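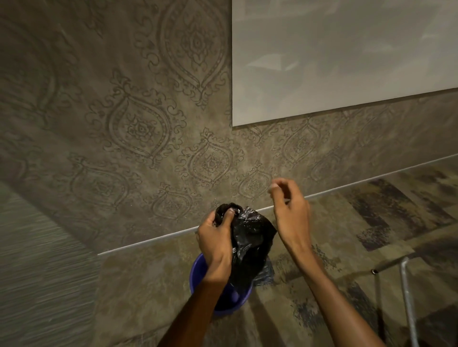

The Smallest Bin in the House

Housekeeping at Sullholm, from the baseboard up

Every home managed by the Sullholm Residential Trust has a kitchen trash can, and its care is set out in the welcome booklet in some detail. The small bin in the living room or bedroom has never had a page of its own. It holds tissues, receipts, thread, pencil shavings and the wrappers of cough drops, and it is emptied when somebody notices it.

The Trust's spring housekeeping review, completed in May, took a closer look. Staff of the Home Care Office spoke with residents in 149 homes across the Vostness and Peritz neighborhoods about how they handle household waste between collection mornings. The review was meant to deal mainly with recycling. A good part of what residents wanted to discuss, however, concerned small bins and the bags that go in them: bags that slip, bags that are too large, bags that tear at the knot and leave their contents on the rug.

The present article gathers what was learned. It is offered to all 3,148 households that receive this magazine.

Where the bin stands

Most residents keep the small bin on the floor against a wall. The position is sensible. A bin at the base of a wall is out of the walking path, and it is less likely to be tipped by a foot or a vacuum cleaner. It does place the bin next to surfaces that are harder to clean than the bin itself.

Wallpaper deserves particular mention. Many of the older Vostness apartments have paper in the main room, often in a large traditional pattern, and residents have chosen similar designs when redecorating. Damask patterns are forgiving to live with. The scrolls and medallions hide small marks well, and a muted gray or taupe ground does not show dust as a plain white wall does. The same quality means that a splash near the floor may go unseen for months. The Home Care Office recommends leaving a hand's width between the rim of the bin and the paper, and looking over the lowest part of the wall whenever the bag is changed.

Baseboards collect lint along the top edge. A dry cloth drawn along the trim is enough in most weeks. Where the baseboard is painted white, a second pass with a damp cloth may be wanted before holidays or a visit. Wet cloths should be kept off the paper.

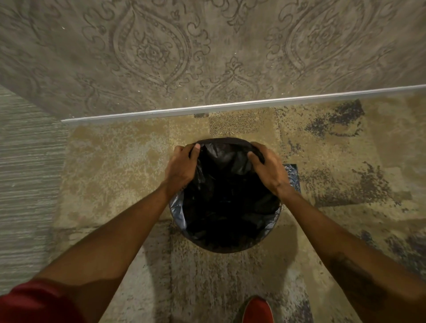 Damask wallpaper and a thin white baseboard above a patterned rug.

Rugs under and around a bin are a matter of preference, and opinion among residents was divided. Some hold that a bin should stand only on bare floor. Others point out that in a carpeted room there is no bare floor to be had. A rug with a mottled or abstract design in sand, brown and gray will disguise crumbs and light staining; a plain pale one will not. Those who prefer a plain rug may wish to set a tray or a cork mat under the bin. The mat need only be slightly wider than the base.

Choosing the container

The Trust does not supply small bins, and no single type is recommended over the others. Round plastic buckets remain the most common choice in the homes visited. They are inexpensive, they can be washed in the bathtub, and a rolled rim gives the bag something to sit over. Wicker baskets are handsome but must always be lined. Metal bins with a foot pedal are convenient for residents who find bending difficult, although the inner pail can be awkward to lift out.

Color drew more comment than expected. Several residents had bought a bright bucket on purpose, in blue or violet or yellow, and reported that a vivid color against a quiet wall was easier to find in the evening and harder to kick. Others wanted the bin to disappear into the room. Both views are reasonable.

Size matters more. A bucket that is small enough to be emptied often will smell less than a large one that is emptied rarely. Residents living alone generally found a capacity of 8 quarts sufficient for a bedroom or sitting area.

The bag and the knot

The most frequent complaint, raised in 42 of the homes, was that standard bags do not fit small bins. A kitchen bag placed in a bucket leaves a great deal of spare plastic, which hangs over the rim and spreads on the floor. The bag then catches on shoes, and anything dropped in a hurry may land in the fold outside the bucket.

Small liners solve the problem but cost more per bag, and some households would sooner buy one size for the whole home. Where a large bag is used, the following practice has been found to work well.

Open the bag fully before it goes near the bucket. Shake it once, away from lamps and shelves. Lower it in and press the bottom flat with a closed hand so that air does not lift it again. Fold the top outward over the rim on all sides, then gather the slack at one point, twist it, and tie it in a loose knot just below the rim. The knot takes up the extra width and the bag stays where it has been put.

When the bag is full, unfold the top and draw it together with one hand, keeping the other free for scraps that have fallen beside the bucket. Twist the neck before tying. A twisted neck closes tightly and leaves less air in the bag, so it takes up less room in the hallway chute. Dark bags deserve a second look before they are tied. Small items are easily lost in them - earring backs, hearing aid batteries, the screw from a pair of glasses - and the Vostness front desk receives several requests a year from residents hoping to recover something from the trash room.

Batteries of any kind should not go in the small bin. Collection boxes are kept beside the mailboxes in every building.

Washing day for the bucket

A lined bucket still needs washing. Once a month is adequate for a bin that takes only paper and dust. Bins used for fruit peel or cosmetics should be washed every week. Warm water and dish soap will do; bleach is unnecessary and can mark a rug if the bucket is set down before it has dried. Stand the bucket upside down on a towel until the inside is dry to the touch, then line it.

Spare bags may be kept flat in the bottom of the bucket, beneath the one in use. The habit is an old one in the Peritz buildings and was mentioned by residents of every age.

Residents who have difficulty reaching the floor may ask the Home Care Office for a long-handled grabber, available on loan from the front desk of each building between 9 a.m. and noon. A limited supply of small liners will also be kept at the desks through the summer and may be had at cost, by the roll. Requests for the revised housekeeping booklet, which now includes a page on small bins, should be left at the same desks.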